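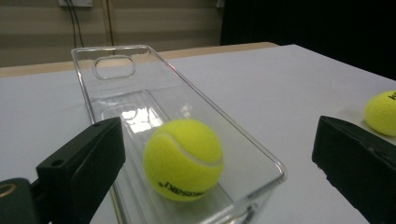
*Tennis ball in the clear phone case, fingers open on either side.*

## 5. Checking the fingers before you record anything

I do this check every time I pick up the Stavia hand gripper, even if I only put it down to get coffee. It takes a couple of minutes and it has saved me whole afternoons of bad takes. You'll need two tennis balls, a clear phone case and a bare patch of table.

1. Lay the case flat, open side up, with the long side running away from you.
2. Set one ball inside the case, in the half closest to you. Put the second one off to the right on the table.
3. Hold the gripper so the fingers come in low, one on each side of the case. Let them hang there for a second and look at the gap. If one finger sits noticeably lower than the other, stop and go back to section 4 (finger mounts).
4. Squeeze the trigger slowly until both pads touch felt. They should arrive together. On mine the left one used to get there first and shove the ball over, and I blamed the trigger for weeks before Anju Pal had me loosen the bracket and seat it again.
5. Lift the ball straight up, a hand's width or so, and hold it while you say your own name out loud. Silly, but it's a good length of time!
6. Lower it back into the case and open all the way.
7. Do the same with the second ball, and put that one back on the table where it was.
8. Now pick up the case itself, by the long edges, with no ball in it.

> **Note:** Step 8 is the one people skip. A ball is fat and forgiving and will let you get away with crooked pads. The case has a thin rim, so any twist in the fingers shows up right away as the case tipping.

> **Caution:** Don't clamp down on the case. Close until it stops sliding and leave it at that. The trigger has plenty more travel and the case will bow if you use it.

### Reading the log

Plug into the Lutus box and open the last take. The closing width for the ball should repeat to within 5 counts from one squeeze to the next. My gripper reads 1147 fully open and 172 with the pads touching each other. Yours will be different, so write both numbers on tape and stick it to the handle (Đạt Tô writes his on the table, please don't copy him).

If the numbers wander:

- Wipe the pads. Felt fuzz builds up faster than you'd think.
- Check the screw behind the left bracket. Finger tight plus a quarter turn.
- Still wandering? Run the zero routine from section 3 again, then repeat steps 4 to 6.

### Clear plastic and the camera

Shiny spots on the case are normal under ceiling lights, and I leave them alone. What I do watch for is the rim. If you can't make it out in the preview, turn the case a little or drop the exposure one notch, and save that setting under your own profile so Friday's crew doesn't inherit it.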